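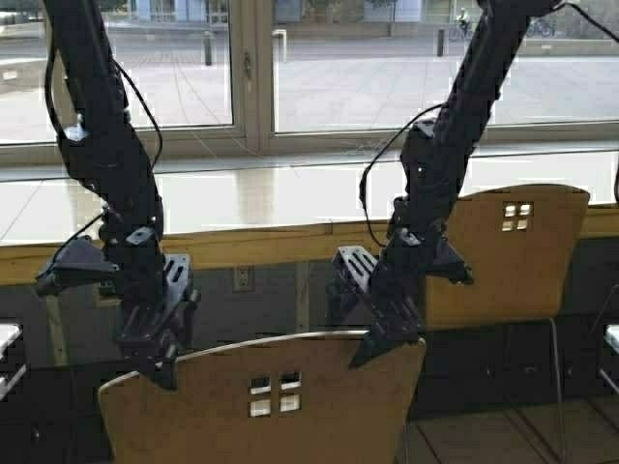

Duty diary, Trunum ground floor. Thursday, continued from the morning sheet.

14.10. The right arm stopped during the chair task with the left arm still under power. The task was the usual one for this week: both grippers to approach the chair back from above, close on the top edge, draw the chair away from the counter and return it. The fault appeared on the console as a loss of position agreement at the right wrist. The operator, Hwa-young Wang, pressed the stop within what she judged to be two seconds. In that time the left arm continued to pull and the chair turned on its legs towards the window side. It came to rest against the counter. No person was within the marked area and no one was hurt.

14.15. Power removed from both arms at the wall isolator and the key taken out. I have the key and it will stay with me overnight. The arms held their position on the brakes. The chair was not moved until the position of the grippers had been written down.

14.30. Inspection of the chair. One shallow mark on the top edge where the right jaw had been closed, and a scuff at the foot of one leg. The joint between back and seat is sound. The chair has been taken out of use and labelled. The counter has a slight dent in the edge, which may be older. I could not find it in the January condition list, but that list does not cover the window side in any detail and I do not wish to claim more than I can show.

14.50. Telephoned Plurkance, who hold the maintenance contract for the arms. They asked for the log and for the joint readings before anything was switched on again. The log was copied to the shared folder. It shows 198 completed cycles since the last calibration, with the fault on the next. The contract asks for calibration at 200, so the interval had not been passed, although I note that we were close to it and that the check had been put down for Friday afternoon. I should prefer in future that it be done on the morning before.

15.20. Hwa-young Wang gave her account, which I set down as closely as I can. The approach had looked normal. The left jaw closed first, as it has done all week, and the right followed. As the pull began she heard a click from the right side, which she had also heard once on the previous day and had put down to the chair foot catching on a floor line. She then saw the right arm stop. The console message came after the arm had stopped and not before it. She did not at any time reach into the marked area. She is satisfied with the position of the stop button but would like it fixed to the desk, as it can be pushed along by a sleeve. I agree and have ordered a bracket.

The earlier click should have been entered in this diary. I told her so and she accepted it. I have also to record that the diary was locked in my office that afternoon and that she had no ready means of entering anything. A second book will be left at the console from tomorrow.

15.45. Cables. Both arms were examined with the power off. On the right arm the cable that leaves the upper joint and returns near the wrist hangs in a loose curve, and with the wrist turned fully inward by hand it can be brought against the edge of the housing. The outer sleeve is polished at that point over a length of 7 mm. It is not cut. The corresponding place on the left arm is clean. Whether this has any connection with the loss of position is for Plurkance to say, and I have been careful not to suggest it to them as a finding.

16.10. The more serious question is why the left arm went on. Under the procedure we adopted in the autumn, a fault on either arm is to stop both. This was tested when the Daza controller was fitted, and the test sheet is signed. It was not tested again after the software change three weeks ago. I have read through the notes supplied with that change and find no mention of the shared stop. The fault stop today acted on one arm only. The hand-operated stop acted on both, as it should. Until the shared stop has been shown to work, neither arm is to be run, separately or together, and this applies equally to demonstrations.

16.25. Informed the Wenetti office, who had a visit arranged for Friday at 11.00. They were disappointed but courteous and asked whether the arms might be shown standing still. I said that they might be viewed from behind the line with the isolator off. The visit has been kept on that footing.

16.40. Pull force. The limit set in the controller is 75 newtons for each arm. The log gives a peak of 70 on the left after the right had stopped – within the limit, then, and yet enough to swing a chair round. The limit was chosen for two arms sharing the load evenly. I do not think that it was considered for one arm acting alone, and I include myself in that. A lower figure is to be proposed to Plurkance when they attend.

17.05. Notice placed at the console and at the door: arms out of service, not to be energised, refer to the duty diary. The marked area remains taped. Evening cleaners told in person, and asked to leave the floor inside the tape until further word.

17.20. Plurkance rang back. An engineer will attend on Monday at 09.30, bringing a replacement cable for the right arm and a test plan for the shared stop. They ask that the right wrist be left exactly as it is. It was moved by hand at 15.45, as recorded above, and I told them this.

Outstanding: bracket for stop button. Second book. Condition list for the window side, with measurements. Written report to the safety office, to include the test sheet and the log. Replacement chair from the store upstairs.

17.35. Room locked.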